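Subject: Re: [bimanual] box folding numbers, November runs

> Did the 3000 step finetune help at all on the Ultamier blanks, or is it
> still stuck at the first crease? Also are you chunking both arms
> together or separately?

Together. Tried separate, arms drift out of sync by the second flap, gave up on that.

Helped, yes. 30 trials per checkpoint, blank starts flat, both grippers come in from the top corners. Old one mostly pushed the blank instead of lifting. New one gets the first crease far more often. Tabs still bad — 2 full folds, thats it. 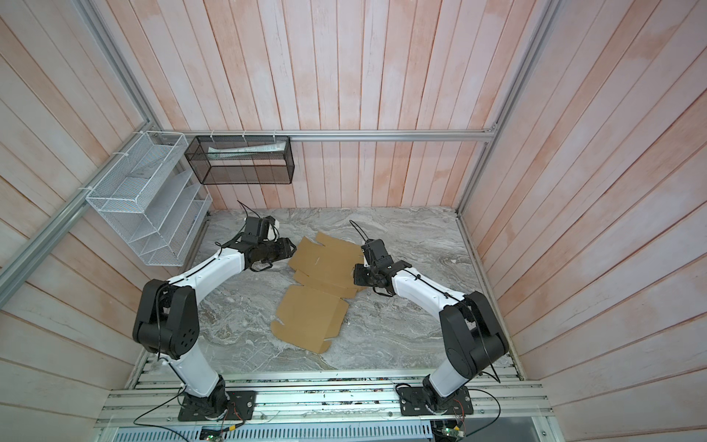
Suspect the demos more than the policy. Half were recorded before we changed the start pose and I never filtered them out. Rerunning on the Bruddale set only, same seeds. Will post the table when its done, prob late tonight. If anyone has tab insertion demos pls send, any format ok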